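7. When the handover stalls

The Tilanico cell passes the screwdriver from one arm to the other over the front board. Most of the time it does. When it doesn't, both arms stop with the tool between them and the panel shows fault 9.
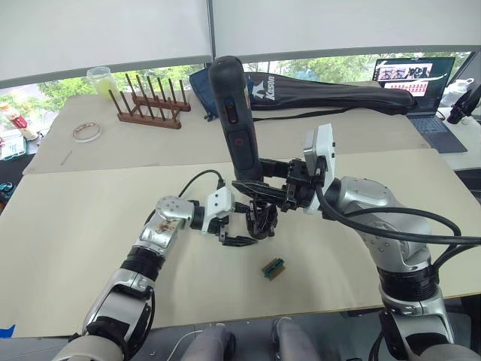 7.2 CLEARING FAULT 9

CAUTION: The tool may still have power. Keep fingers away from the tip, however patient the arms look.

1. Press Hold. Do not press Resume, even though it is larger and greener.

2. Check that one gripper has the screwdriver firmly and the other is clear of the tip.
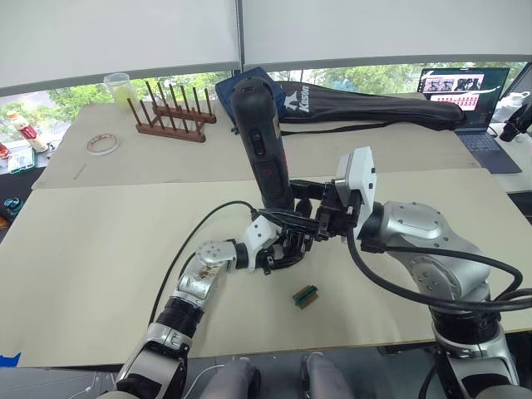 3. Leave the circuit board where it lies. Reaching under two stopped arms is how Ubaldo Colombo came to write section 4.

4. Select Release, one arm only. Releasing both does exactly what it says.

Note: Cables hang close to the grippers during a handover, and a snagged one gives the same fault
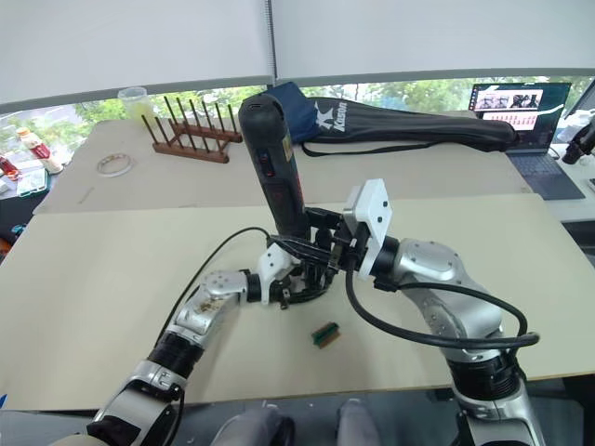 as a missed grip, so look them over before you restart. If fault 9 comes back, call Warrier service.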